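Clearing up after the Prirnisville teas: cups, glasses and what goes where

The afternoon teas in the hall are busier than they were last year, and the clearing up has been taking longer as a result. In July we served 281 cups of tea and squash over the month, and on two afternoons the last people were still at the sink at ten to six, when the dance class was waiting to come in. Samran Wannasri, who runs the kitchen rota, has asked for this to go in the newsletter so that everyone is working in the same way.

Start at the tables. It is quicker to deal with each table where it stands than to carry everything to the kitchen in one go and sort it there. Take a tray and a slops bucket round with you. Tip the dregs into the bucket, put the glass and china on the tray, and leave the paper cups until last. Please don't stack glass inside glass. We lost three tumblers in the spring that way, two of them stuck fast and one chipped when somebody tried to twist it free.

Paper cups that have been used go in the bin with the grey lid. They do not go in the recycling, as the lining means the council will not take them from us. Clean ones can go back in the sleeve, and the sleeve goes on the middle shelf of the tall cupboard with the open end folded over and pegged. When you are setting out beforehand, stand the paper cups rim down on the cloth so that they stay clean until they are wanted.
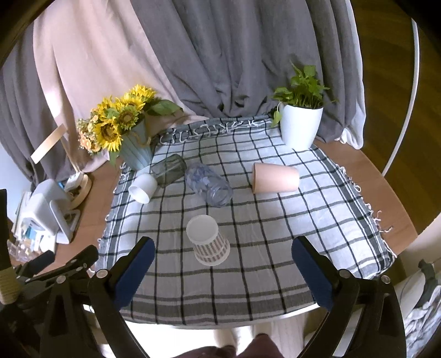 One of the round tables with its checked cloth, the sunflowers and the pothos.

Glasses and jars are washed by hand. The dishwasher leaves a bloom on the ribbed ones and we have stopped using it for anything but plates and saucers. Wash glass first while the water is clean, then the coloured cups, then anything greasy. Glasses can be dried straight away with the blue-edged towels, which are kept for glass and nothing else. The jars are better left to drain on the rack for a quarter of an hour and then finished with a towel, as it is hard to get a hand to the bottom.

The coloured cups have no set of their own and have come from all sorts of places over the years. They live in the two Hemmin crates under the counter, 16 to a crate. If a crate is full, start the other one and do not pile them above the rim. The crates have to slide under the shelf, and we have had cups knocked off the top.

Tablecloths are next. The checked cloths have a frayed fringe and it catches on things, so lift the cloth off the table by the middle, carry it outside the back door and shake it there. Crumbs shaken out in the hall end up under the radiators. If there is a spill, put the cloth in the laundry bag by the meter cupboard with a note of what was spilt. If it is clean, fold it in half twice and then roll it. Rolled cloths come out flatter than folded ones and fit better in the drawer. There are 11 cloths at present, and they should all be either in the drawer or in the bag by the end of the afternoon.

The washing is done at 40 degrees and never tumble dried. The last time one was tumbled the fringe knotted so badly that it had to be cut in places. Anyone who can take the bag home for a wash once in a while should put their name on the sheet inside the cupboard door. At the moment it is the same two households every time.

The flowers and plants stay in the hall between teas. The sunflowers are artificial and need only a dust, which a dry paintbrush does well. The twine on the vase works loose if it is picked up by the neck, so hold it lower down. The pothos is real and does want water, although less than it has been getting. Push a finger into the compost and leave it alone if it feels damp. It should go back on the side table by the window, away from the heater, and the longer stems can be laid along the table top. Several people have asked for cuttings. Samran will take some when it is next trimmed and leave them in a jar of water by the hatch, to be had for a donation to the tea fund.

Curtains should be drawn back before the tables are moved. One of the hems has already been pulled down by a table leg and has been mended with iron-on tape, which will not stand another tug.

We are also short of a few things. The tea fund has 60 pounds in hand, and most of that is set aside for a new urn tap. If you have any plain tumblers you no longer use, or tea towels in reasonable condition, please leave them in the box marked Pomo in the porch. We have enough mugs and cannot take any more.

Setting out starts at half past one and clearing up at half past four. An extra pair of hands is most useful at the later time. Put your name on the rota by the hatch or speak to Samran at any of the teas.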